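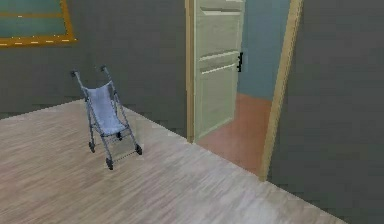
Commander deck, replacing a card with its reprint mid league?
posted by Amr Ramadan

Running a Zekby deck in our league, 3 rounds in. Opponent says my foil copy is too curled and counts as marked. Can I swap in a normal printing of the same card or is my list locked? Double sleeved allready if that matters. Next round is in July so there's time.

Griet Verschueren
Same name = same card. Art, set, foil, none of it matters for the list. Swap it. Do it between rounds and tell whoever runs the thing. Curled foils are a real problem, you can cut straight to them in a deck, so your opponent has a point. Try it face down on a table and see if you can pick it out.

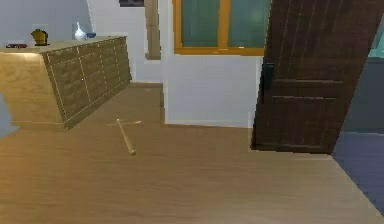

Long cabinet, kettle on top

Heino Dzene
just put it under a heavy book for a night. worked for mine. foils are a scam anyway, I've got up to 400 of them and they all look like crisps, Weltis box is the worst colour wise too

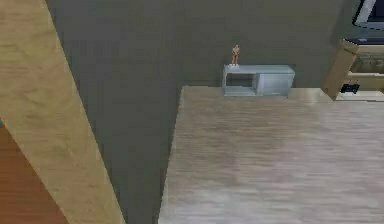
Grey wall and pale beam

Vernon Sawatzky
Griet's right. Only thing I'd add, check the language rule. Our Pinolura group wants English copies or a printout of the text, some dont care. And resleeve the whole deck while your at it, one fresh sleeve among old ones is marked too.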